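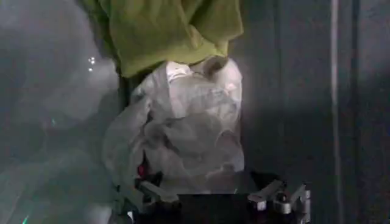 Laundry and linen store, room 213, comments after check. The soft items are still the weak point of this room. I ask every time that cloths are folded before they are put away, and again the green cloth is hanging in folds over a crumpled white bundle, so a person must lift it to know what lies under. Please sort such things on the same shift.

Checked by: Zoia Ostapchuk
Room contact: Merle Doolan

1. Door opens fully and closes by itself. Yes.
2. Floor dry, no loose items in the walkway. Yes, at the time of my visit.
3. Cloths folded and sorted by use. No. See above.
4. Thin and light materials kept away from the heater. Yes, but the distance is small. I would like to have it marked on the floor with tape.
5. Shelves fixed to wall. Partly. Two screws are missing on the Stelter shelf, left side. Wiremu Tautahi is informed.
6. Dryer filter cleaned and signed for. Cleaned yes, signed no.
7. Extinguisher in place, tag readable. Yes.

Points 3, 5 and 6 stay open. Next check in December, Ebony Mahuika will do it with me.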